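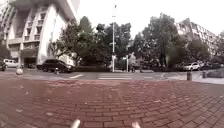 Rakolar: a week of looking after one robot

Gallery, posted Jul 23, 2025 by Loubna Zerouali

Brick paving, kerb, crossing straight ahead, and two white bits of the robot's own body poking up at the bottom. The flats on both sides bend outwards with the wide view.

I've been promising to put something up about how we keep Rakolar going, and at last I have. If you only know it from the open day in Udside you'll have seen it moving and waving and generally showing off, but the part I love is everything around that: the tightening, the wiping, the little notebook, the moment when a joint that has been grumbling since Monday goes quiet under your hand. It's a brilliant machine to look after. Everything you need to reach can be reached, nearly everything comes off with the same key, and when something is wrong it usually shows in the log before it shows in the movement.

Camera first

We start every check with the camera, before any joint is powered. The view is very wide and straight walls come out curved, especially near the corners, so we've stopped judging it by how the buildings look. What we go by is the robot's own parts at the lower edge. With the arms parked they ought to come up in the same place each time. If one has crept sideways, either the mount has turned or an arm isn't parked where it thinks it is, and you want to know which before you go any further!

The order is: park the arms, save a view, compare it with the last good one, then nip up the mount screws. Do the screws last. I did them first for most of a month and kept chasing a shift I was putting in myself with the key.

A dull white sky is lovely for this, by the way. No hard shadows on the paving, and the edges of the bricks are easy to line up against. Full sun means you spend half the time shading the screen with your coat.

Fasteners and covers

There are 84 fasteners on the list. I know that sounds grim but it goes quickly with the radio on, and a dab of paint pen across each head means you can see at a glance whether one has moved. The ones worth real attention are at the shoulders. Every loose one I've found this summer has been there.

Covers come off for a brush out after any run on brick. The grit from between paving gets into everything, and it's fine enough to sit in the cable channel without you hearing it. Soft brush, then a cloth, and please no air line near the connectors. We keep 300 ml of the cleaning fluid made up in the marked bottle, and that does several goes.

Batteries

Two packs, swapped over. We changed to the Trukon charger in July and I'm delighted with it: it balances the cells properly and it shouts when a contact is dirty. Let a pack rest for 40 minutes after a run before it goes on charge. Contacts get a wipe each time, and the swap is written down with the pack letter, A or B, otherwise we end up favouring one and wearing it out.

Indoors at Aidoo

After the outdoor part comes the slow walk through the store. We move it at crawl speed with one person on the stop button and watch the joint currents for the whole length of the aisle. Smooth floor, low ceiling, much steadier light underfoot than the street, so any wobble you see is the robot's own. Right hip was reading high last week. It was a pinched cable, moved one clip along, and the trace has been flat for 300 metres of walking since. So pleased with that.

Grey floor, white table frame on the left, the big cardboard box on the right and a clear way through between them. Somebody in dark clothing is standing back by the pipe, and the robot's own parts are dark shapes at the bottom.
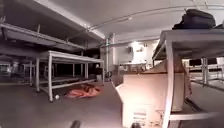 Ashraf Kamel wrote to ask whether the hip cable should have a second clip while the cover is off, and said he would sooner leave a bit more slack at the top and check it again after the next few runs than hold it tight in two places. He also wants the paint pen marks redone in a colour that shows up on the darker parts.

Yes to both, Ashraf. I've got a yellow pen on order and the clip is on Friday's list.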